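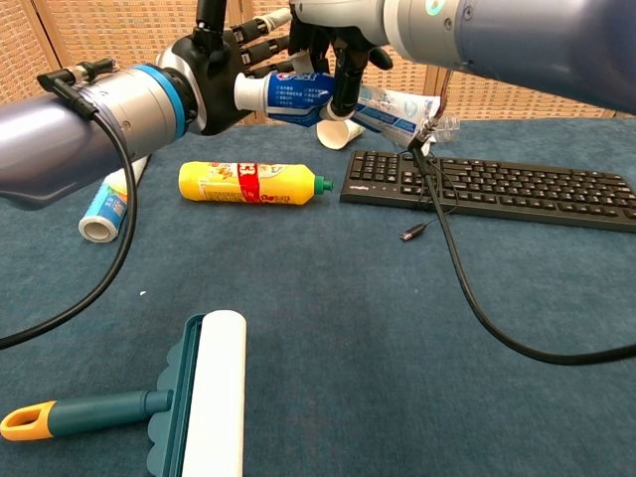 December 19, 2020

Toothpaste task, teleop, both arms. Left hand grips the tube by the body, right hand works at the crimped end. Cloth on the table, clutter left out on purpose so the policy doesn't learn a clean background.

Logged 27 demos before lunch. Threw away the first few, I was still getting used to the glove offsets. The Domel gloves read the thumb too far closed after a warm start, so zero them with the hand flat on the bench and then again with a loose fist. Once is not enough.

Things to fix:

- Left wrist lags when I turn my forearm fast. Dropped the filter window from 1,000 ms to 400 and it feels much better, slight jitter at rest. Leaving it at 400 for now.
- Grip force on the tube. With the cap on you can squeeze pretty hard and get away with it, so my demos are probably too rough. Go lighter tomorrow.
- Watch the arm cables when reaching low. Pause recording before moving one, don't do it mid-demo.
- Grakatell recorder dropped the right hand stream twice. Restarted it both times, same port.

Total for the set is now 1,696 including the September ones, but those were done with the old hand mapping and I'd keep them in a separate folder until someone checks the finger order. The Rojanasak script converts them without complaint – that doesn't mean the fingers are right.

Tried hand-guiding the left arm for the approach as well. Smoother path, but no finger data, so only good for the reach.

Uploaded to Workero under toothpaste_b. Next up is the squeeze bottle, same layout.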